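Dutcombe Public Library
13 January 2025

1/9 The Dutcombe Public Library is changing how it handles overdue items. This thread sets out what is new, what stays the same, and where cardholders can turn with questions. Please read to the end before calling the front desk.

2/9 Overdue fines have ended for all books, magazines, and audiobooks. Existing fines on those items were cleared from every account overnight. Cardholders do not need to apply, and no letter will be mailed.

3/9 Due dates still apply. A book may be kept for six weeks if no other reader has asked for it. After that the account is paused until the book comes back. Returning the book lifts the pause the same day.

4/9 Replacement charges also remain in place. A lost or badly damaged item is billed at the price the library paid for it. Cardholders who later find a lost item may return it within six months and have the charge removed.

5/9 The change was approved after a review led by Dzintra Kivi, Head of Lending. The review found 700 cards blocked over small balances, many of them held by children. Staff time spent collecting those balances cost more than the fines brought in.

6/9 The online catalog, Clelteo, will show the new rules on each account page. Some older accounts may still display a balance this week. Please disregard it - the figure will correct itself when the account is next used.

7/9 Items from the Lending Shelf follow separate rules. Kitchen tools, board games, and garden equipment are in short supply and often reserved, so the loan period stays at two weeks and renewals are not offered. Please bring back every part listed on the tag, and wash kitchen items before returning them. Metal rings and other baking pieces may be handed in at either desk. 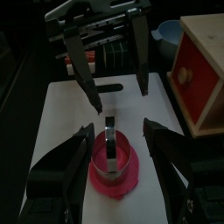
8/9 Branch details
The Ginetley branch follows the same policy. Its book drop on Paulauskas Street is open at all hours, but Lending Shelf items must be returned inside during staffed hours. Items left in the book drop can be bent or broken by the books that land on top of them.

9/9 Questions about a particular account should be brought to the front desk with a library card or photo ID. We cannot discuss accounts in replies to this thread. General comments on the policy are welcome and will be passed to the Lending Office. Printed copies of the new rules are available at both branches, and a large-print version may be requested at the desk.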